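The bag shelf, and what it did to my hallway
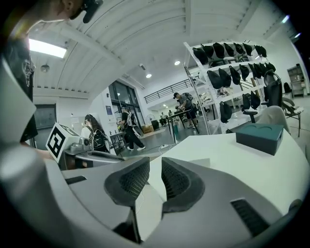
Photo: my own, big room at Kelemen. Please ask before you borrow it.

I've been promising a post about storage for so long that a couple of you have stopped asking, so let's do this. It's going to be mostly about bags. If you came for the soup recipe, it's in the December archive and it still needs more salt than I wrote down.

Most of you know I moved my working life over to Kelemen last year, after the kitchen table and I had our falling-out. It's one of those big open upstairs-downstairs places, with a mezzanine railing along the upper level and a white corrugated ceiling that I stare at when I'm stuck on a sentence. The listing said 3,792 square feet, and I remember it because who puts a number like that in a listing and doesn't round it up? I was expecting something cold and echoey. It does echo, a bit. But I love a room where people are getting on with things. I walk in and someone's bent over a worktable and someone else is carrying something from one side to the other, and I feel like I'd better open my laptop and be useful too.

Anyway. The shelf.

On the right as you look down the room there's a tall white metal shelving unit, and it is full of black bags. A row of them hangs along the highest shelf, another row hangs below that, and then there are more underneath. I walked past it for weeks and thought of it as a sort of wall. Then one morning I was waiting for my coffee to be drinkable and I properly looked at it, and I got a little bit obsessed (my sister would say a lot, but my sister keeps her bags on the floor of her car).

What got me was that they hang. I have owned shelves all my life and I've always put bags ON them. You put a bag on a shelf and it slumps. It leans on its neighbor, the neighbor gives up, and in a week you've got a kind of bag landslide with one strap dangling out so you can catch your sleeve on it. I've bought baskets for it. I've bought those stiff dividers, which worked until the first time I was in a hurry. And all that time it never crossed my mind that the shelf could be the thing you hang from instead of the thing you pile onto!

So on Sunday I emptied the hallway closet.

I should explain the hallway closet. It's narrow and deep, and it came with the apartment, along with a single shelf at a height suited to a very tall person with no belongings. We've had a freestanding metal rack in there since we moved in. It's a Trokitz, the basic white one that you tap together with a rubber mallet while saying things you regret. I've never been fond of it. It held the bags, the bags of bags, a tent we have used once, and a quantity of scarves I couldn't account for.

Everything came out onto the bedroom floor. I do recommend this part if you have an afternoon and a strong stomach. I found my good umbrella, and an old library book that we will not be discussing. I found three identical black totes from the Nalletti bakery, the ones they give you if you order the big tray of pastries, and I'd been telling people for ages that I'd lost mine. I'd been going back and buying trays of pastries partly to get another tote. (Partly. They're very good pastries.)

Then came the hooks. I looked at all kinds. Over-the-rod ones, clip ones, some very handsome brass ones that cost more than the rack. In the end I bought plain S-hooks from Grutent, the hardware place by the bus station, where everything's in open bins and you get a little paper sack and write the price on it yourself with a pencil on a string. I don't know how that store stays open and I never want it to change. I also came home with a pack of 500 zip ties. I needed maybe six. They were on the counter, they were cheap, and I am only a person.

If you're going to try this, here's what I learned, in the order I learned it, which was the wrong order.

Take some shelves out first. I left all of mine in and hung my backpack from the top one and it sat right down on the shelf underneath, slumping away like before, only now with a hook in it. You want a proper drop under each row. I took out two shelves and moved another down with the mallet (more regrettable language), and after that the bags hung free.

Hang from the little loop at the top if there is one. Long shoulder straps are a menace. They swing, and they put the bag down so low that it rests on whatever's below. For the ones that only have a long strap, I doubled it over and put both bits on the hook. Looks a little odd, works fine.

Empty the bags! I can't believe I have to write that but I hung up my gym bag with a full water bottle and my shoes in it, and the hook bent open while I was standing there admiring it.

Heavy things go low. I put the tent and the weekend bag at the very bottom, standing on the last shelf, and the rack stopped wobbling. I also used one of my 500 zip ties to fasten the back leg to the closet pipe, so that's one down.

The other thing I've been turning over is the color. Everything on the Kelemen shelf is black, and it looks so calm. I came home and looked at mine and there's a mustard one and a stripy one and a see-through plastic one from the beach with actual sand in it, and hanging up in a row they look like a yard sale. I did think about putting all the black ones at eye level and hiding the rest down low. I tried it for a day. It looked wonderful and I couldn't find my own bag in the morning, because all the black bags look the same from the door and I had to pat them down one by one while the bus left. So now they're mixed up, mustard between two blacks, stripes on the end, and I can grab what I want without turning on the light. It won't win any prizes. I'm fine with that.

I did wonder about labels. A tag on each hook, maybe, with a bit of colored tape. But I live with one other human and he'd ignore them, and I'd be the one who felt bad about the tape curling.

A few other notes from the big room, since I've been staring at it with my storage eyes on and I can't seem to take them off.

The small gray cabinet against the wall on the far right is the piece I'd steal, if I stole. It's small and plain and it just sits there. I've been looking for something like it for the corner by our front door, where the mail lands. Everything I find online is either twice the size or has hairpin legs. If you've seen a plain gray cabinet anywhere, please tell me in the comments.

There's a standing fan over by the far wall, with a cardboard box and a black bin for company, and I find that corner very comforting. Every room I've ever loved has had a cardboard box in it. We've got one at home that has been "about to go down to the recycling" since the spring, and at this point I'd miss it.

The chairs don't match. There's a black office chair in front of the shelf and a beige one by it, and I've sat in plenty of places where somebody had ordered a whole matching set and my back never forgave them. I'd much sooner have a mix, and then you can find the one that suits you and get slightly territorial about it. I have a favorite. I'm not saying which.

And those windows! Large ones, all along the far wall. When they're dark, the room turns into a different place – the ceiling lights take over, the big panel and the little round spots, and it all feels a bit like staying late at school for the play. I get some of my best work done then. I also eat the most crackers then, so it evens out.

Back to my closet, because a few of you will want to know if it's lasted. It's been a bit over a week. Nothing has slid, nothing has landed on my head, and the door shuts all the way, something it hasn't done since we moved in. The scarves are still a problem. I rolled them up and put them in one of the Nalletti totes, which is now the heaviest tote on the rack and hangs at a slightly worrying angle. I might hang them from the hooks by themselves, or I might admit that I wear two of them and give the rest away. My mother knitted one of the ones I don't wear, so you can see the difficulty.

I've got hooks left over and I've started eyeing the kitchen. The colander could hang. The colander should have been hanging for years, it takes up a whole cupboard on its own and everything else has to live inside it. The rail over the stove is a bit flimsy though, and the last time I trusted it with a frying pan we needed a new tile. I'll go back to Grutent and ask them what they'd use. And if anybody wants zip ties, I'm happy to mail you some.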